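7/7/19 - fuel bench, blend stability

Back on the VLSFO compatibility work after the break, and glad of it! Kimutai brought the Rurkent samples down before smoko, plus the long-delayed Saklow retain, which I'd given up on (the courier had it under the old lab's address since February, don't get me started).

Spot tests first

Did the Rurkent on its own, then cut with the Saklow. On its own it's lovely, an even spot with no ring to speak of, and I'd call it a 2 without losing sleep. The blend is a different animal. Dark inner ring, clear edge, and Gitau and I both wrote down 5 before comparing notes. So no, I wouldn't want those two meeting in anybody's settling tank. Gitau reckons it's the paraffinic end of the Saklow knocking the asphaltenes out, and I'm inclined to agree, but I want the sediment numbers before either of us says so in the report.

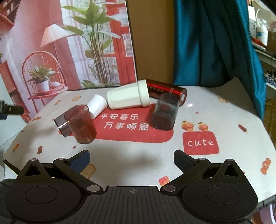 Sediment by hot filtration

Ran the blend in duplicate. First pair didn't agree well enough to keep, my fault, I rushed the heptane wash. Second pair was fine and it's in the spreadsheet under run 13. Colour of the filter papers matches what the spots were telling us, dark right out to the rim.

The Şimşekoğlu heater block is drifting again, by the way. It sits happily for ages and then wanders off 2 degrees when you turn your back. I've put a note on it, please check it against the glass thermometer before you trust the display, and don't recalibrate it without telling me
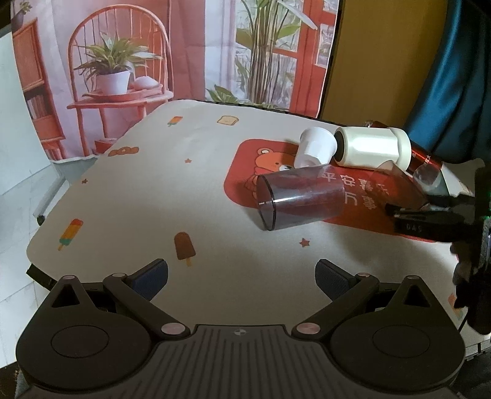

or we'll never work out which runs were affected. Munus are meant to be sending a replacement controller but I've heard that one before.

Still to do: aged sediment on the blend, viscosity at 50 on the straight Rurkent, and someone needs to order more filter papers (Gitau, I'm looking at you, mate). Kimutai wants to try the blend again with the ratio flipped, so I've left enough Saklow in the fume cupboard for him.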